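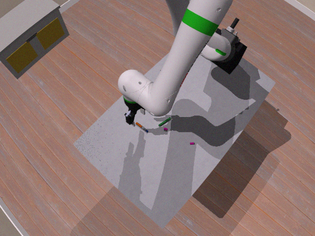 **Why does a wooden floor have gaps in winter that close up in summer?**

Wood takes in water from damp air and gives it back to dry air. It swells as it takes water in and shrinks as it gives water up.

## Where the water sits

A tree trunk is built from long, thin tubes called fibers. Their walls hold water even after the tree is cut and the boards are dried. When the walls lose water, they get thinner. The fibers stay almost the same length, so a board changes in width much more than it does from end to end.

## Winter and summer

Heating a house in winter makes the indoor air dry. Each board becomes slightly narrower, and a gap may open beside it. In June the air in many places is damper, and the boards widen again.

One gap is small. A floor 48 boards wide shares the change among many gaps, so each may be thinner than a coin.

## Measuring it

Air dampness is given as relative humidity, in percent. At 100 percent, the air holds all the water vapor it can at that temperature. A reading of 74 percent is fairly damp for a room.

To test a floor at home:

1. Choose one gap and mark the spot with tape.
2. Slide in strips of paper until no more fit. Write down the number.
3. Repeat at the same spot in June.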